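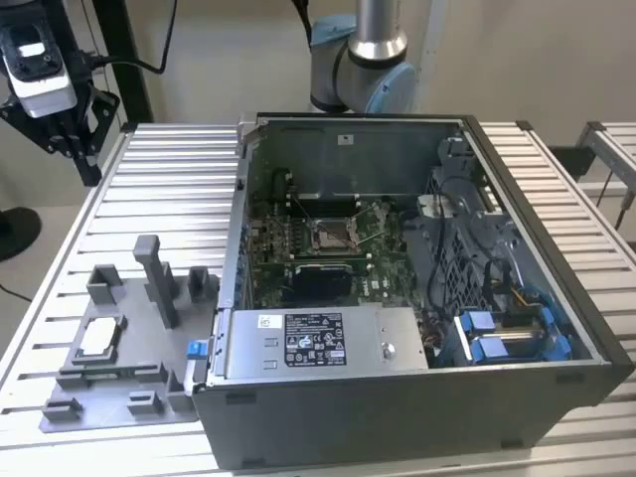
Locating a PC tower well enough for an arm to work inside it takes more care than programming the arm. The socket is a small target, and any shift in the case between runs goes straight into the placement error. In our cell at the Brarkside shared workshop the tower lies on its side on the slatted extrusion table, side panel off, with the printed fixture plate immediately to its left, on the same side as the blue panel latch. The processor waits in a recessed holder on that plate. The socket lever and retention frame are raised before the arm is enabled. These notes cover how to print and mount the plate, teach the points and check them, for anyone building a similar cell from salvaged parts.

What you need

One desktop case with motherboard and power supply fitted. Use a board you can afford to lose.
One scrap processor that matches the socket.
A slatted aluminum table top, T-nuts and M5 screws.
A 3D printer with a bed large enough for the plate in one piece.
A six-axis arm with a free-drive mode and readable joint torques.
Calipers, feeler gauges, a square and painter's tape.

Step 1. Print the plate

Print the base and the raised blocks as one part. An earlier version by Shota Tanabe used glued blocks, and two of them moved within a week. Print flat side down, with four perimeters and 40 percent infill. Let the bed cool completely before removing the part. A plate lifted while warm will bow, and the processor holder will no longer be parallel to the table.

Size the processor recess 0.2 mm larger than the package in each direction. Put a small chamfer on the top edge. The processor should drop in under its own weight and should not rotate when pushed at a corner. If it sticks, file the recess and leave the processor alone.

The tall post is the highest feature on the plate, so it sets the travel height for that side of the cell. Enter its top as a plane in the controller, add 30 mm, and keep all sideways moves above that plane.

Step 2. Mount the plate and set the case

Fasten the plate first, finger tight. Square its long edge to the table slats and tighten the screws in a cross pattern. Then slide the case up until it touches its stops. Do not use the blue latch as a stop. It is a moving plastic part and has visible play on most cases.

Clamp the case at two points on the rigid steel of the chassis. Push on each corner with one finger. Any rocking must be shimmed out at this stage. We use strips of 0.5 mm polycarbonate under the low corner.

Disconnect the power supply from the wall and leave the cord in another room. Hold the power button for ten seconds. Tie back any cable that crosses the board within reach of the tool - the thick harness from the supply tends to spring back, so check it again after clamping.

Step 3. Teach the points

Six points are enough:

P1 home, clear of everything
P2 above the processor holder
P3 pick
P4 above the socket
P5 place, 2 mm above contact
P6 retreat

Teach P3 in free-drive mode with the tool already mounted and its mass entered. If the mass is wrong the arm will drift when released and the point will be off. Teach P5 from the socket corners, touching off lightly on the plastic rim. Never touch off on the contacts.

Set the approach from P4 to P5 as a straight vertical move at 9 mm per second. Below P5, switch to a force-limited descent. Natsumi Hoshino wrote our descent routine, which stops at 2 N and reports the height. A good seat repeats within 0.05 mm. A height that reads high means the package is riding on the socket wall or has been turned the wrong way.

Step 4. Dry runs

Tape over the socket and run the full path with no processor, at 10 percent speed, one hand on the stop button. Watch the wrist as it passes the case wall. The tool may clear while the joint behind it does not, and the simulator will miss this if the case model is only a box.

Then remove the tape and run 100 cycles with the scrap processor. Log the seat height each time. On the run of 04/08/2023 the first plate drifted steadily after cycle 60. The cause was a loose T-nut under the corner nearest the case. A drop of low-strength threadlocker fixed it.

Faults and fixes

Pick fails now and then: clean the heat spreader with alcohol and check the holder for strings of filament.

Place error always in one direction: the case has moved. Recheck the clamps, then reteach P4 and P5 only.

Place error in random directions: look for play in the tool mount.

Arm stops on the way down with nothing touching: the force threshold is too close to sensor noise. Zero the sensor at P4, immediately before the descent.

Plate files are on the workshop drive in the folder named Clukeck, revision 9. Rin Kinoshita keeps the print settings up to date. Revision 8 has the recess at the wrong depth and should not be printed.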